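Section 6. Recording demonstrations for the Barari disassembly study

This section covers the desktop computer task. It assumes you have worked through Section 5 and that both arms home without errors. The settings are the ones Rūta Lepik and Sakda Limsakul used for the results in the May report, so please keep to them if your recordings are going into the shared set.

6.1 Before you start

1. Switch on the arm controllers, then the recording computer. Wait for Endovov to list every camera as ready.
2. Load the task file pukus_tower. The older file, pukus_tower_b, has the wrong force limits and should be left alone.
3. Put the case on its side on the slotted table, open side up, with the drive area under the arm you will be teleoperating.
4. Check that the case is unplugged from the mains and that nothing on the table can be caught by the arm.
5. Open the wrist camera view and jog the gripper down until the fingertips are just inside the case. Lock exposure at this height.

Caution: keep the speed limit on while jogging. Sheet-metal edges inside the case will mark the fingertips and can pull a cable out of its clip.

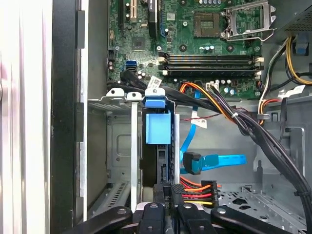 Cable clearance is the main thing to settle before the first recording. The policy in the May report failed most often on approach, when a finger went under a cable and lifted it. Look at the wrist view from the start position and follow each cable that crosses the drive bay. With the fingers reaching in at the bottom of the view, you should be able to make out the blue drive latch and the black power connector with its red, orange and yellow wires. If a cable hides the latch, move the start position. Do not tidy the cable, as the method is meant to cope with cables as they lie.

6.2 Recording an episode

1. Press Arm in Endovov. Both gripper states should show as open.
2. Enter the operator's initials and the case number.
3. Press Record and wait for the tone before you move.
4. Approach from above, pause, then close on the part named in the prompt.
5. Pull along the direction of the rail. If the part does not move, open the gripper, back off and try again within the same episode.
6. Set the part down, return to the start position and press Stop.
7. Mark the episode as complete, partial or failed.

Note: failed episodes are kept. Latrice Sorensen's comparison showed that a policy trained with the retries left in recovered better from a poor first grasp — removing them made the training loss look nicer and the robot worse.

Record 7 episodes for each start position, then change the start position. The full set has 1067 episodes.

6.3 Checking the fixed camera view

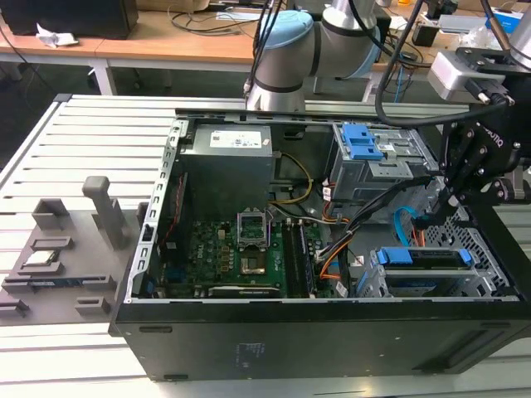
The fixed view is used for two things: labelling the stage of the task, and estimating where the case is relative to the table. Both depend on the table around the case being visible as well as its inside. Check the left of the picture first, where the grey parts fixture should be in view with its pockets clear enough to tell whether one is filled. A square chip with a silver top is easy to pick out there. Next, check that the raised bracket on the processor socket can be seen, as the stage labeller uses it to decide whether the socket is open.

1. Compare the live view with the saved reference using the Overlay button.
2. If the table slots do not line up, loosen the camera clamp and correct it by hand.
3. Run the Sepp calibration script and accept the result only if the error is under 5 pixels.
4. Save a new reference and write the change in the log.

Note: clutter on tables further back does no harm as long as it stays outside the crop box. Ryota Fujimoto tested this with the crop switched off and the case position estimate drifted between sessions.

If the script stops with "pose not found", see Section 7.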